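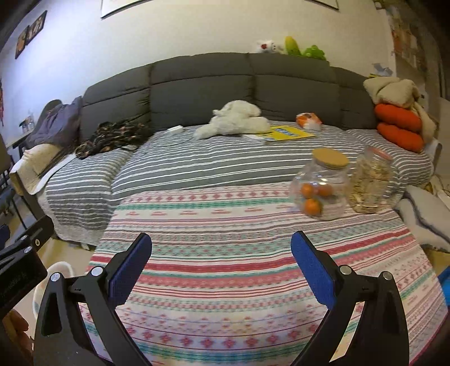
Dark gray sofa by a pale wall, with a patterned tablecloth in front.

How to Prepare Your Skin for a Chemical Peel

Many clients come to us at Jalar well informed about the peel, but less informed about the weeks before it. The preparation has a big influence on how evenly the acid works, so please read these steps when you book your date.

Four weeks before
Start to wear sunscreen every morning, also on cloudy days. Do not use a tanning bed. If you take any medicine for acne, tell us its name on the phone.

One week before
Stop retinol, scrubs and all products with glycolic or salicylic acid. Do not wax or thread the face. A mild cleanser and a plain moisturizer are enough – your skin will not miss the rest.

Two days before
Men should shave now for the last time. If you often get cold sores, call us, and the doctor will decide if you need tablets first.

On the day
Come with a clean face, without makeup and without contact lenses. Eat something light. A medium peel at our Chauvin office takes 40 minutes and costs $850, and the first check-up is included in this price.

After you go home
Wash only with cool water until the next morning. When the skin begins to flake, do not pull it. Put on more moisturizer and wait – for most people the flaking is over in one week. Call the office if you see blisters or yellow crusts.

Updated 12 March 2019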